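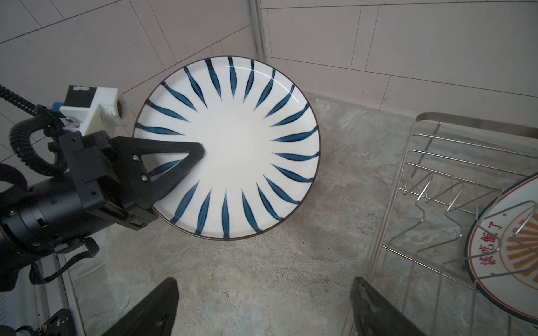
How to file a voter list correction in Sirkberg

Use this procedure if your name is missing from the draft roll or your address is wrong. Objections to another person's entry go on a separate form.

1. Find your polling section number. It is printed on your last voting slip, or ask at the Bermúdez Street office.

2. Fill out the correction form in black ink. Write your name exactly as it appears on your ID.

3. Attach one copy of your ID and one proof of address. Scans must be under 2000 KB each.

4. Submit within 15 days of the draft roll being posted. The counter closes at 4 p.m.

5. Keep the stamped receipt. You will need its number to check the status.

If the request is rejected, you can appeal to the district election officer. The appeal form is at the same counter.

Page maintained by Thongchai Meesuk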